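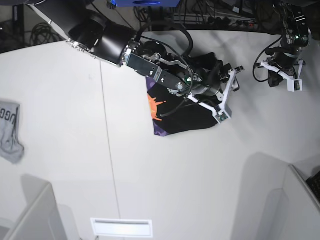 The black one with the orange splash, bunched up.

So, the T-shirt drawer. I said back in April that I was going to sort it out and then I didn't, and then the runner on the left side gave up completely and I had to empty the lot onto the bed to get the thing out of its slot. Which is how I ended up spending most of an evening with every top I own, a cup of tea going cold and the radio on.

I'd always been a stacker. Fold in half, fold the sleeves in, pile it up, shove the drawer shut with a hip. The trouble is I only ever wore the top three, because anything under those may as well have been in Australia. I found a stripy one I'd bought in Ritham for my sister's birthday lunch, worn to the lunch and never seen again. It still had the little plastic tag loop in the neck!

Marama Hollis has been going on at me for ages about filing them upright, so you look down and see a row of edges like records in a box. She does all her kids' stuff like that. I was sniffy about it (it sounded like something you'd need special dividers for) but she came round, had a biscuit, did two of mine on the bed and I have to say they stood up by themselves. The way she does it is face down, one side in to the middle, sleeve back on itself, other side the same, so you've got a long strip. Then hem up to just short of the collar, and in half again, or in thirds if it's a long one. Press it flat with your hand before the last fold or it springs open.

Dark cotton is the worst. I can never find the seams on black ones in the evening, so I've started doing those on a white table, and it makes such a difference. The black one with the purple bits and that big spiky orange splash is a pig to fold whatever you do. You go to pick it up by what you think is the shoulder and the whole lot goes into a triangle.

I've left it so a bit of the orange shows along the top edge in the drawer. That was Rhys's idea. He reckons the whole point is knowing which one it is without pulling it out, so now anything with a print gets folded print side out, and the plain ones go at the back in colour order. Well, grey, other grey, navy.

Six went in the charity bag. I dithered over the Drullbridge fun run one, which I have never once worn for running, and it's gone in the pyjama pile instead, where it can live with its friends. Two more are now dusters.

The drawer itself is still waiting on a new runner. I've rubbed a candle stub along the old one, which has got it moving, but it drops at the front if you pull it out too far. If anyone knows where to get the metal ones for an old chest (not the soft-close sort, they don't fit, I've tried) please leave me a comment.

Jumpers next. I'm not sure they'll stand up at all, and there's a moth situation I'd sooner not look into until the weekend.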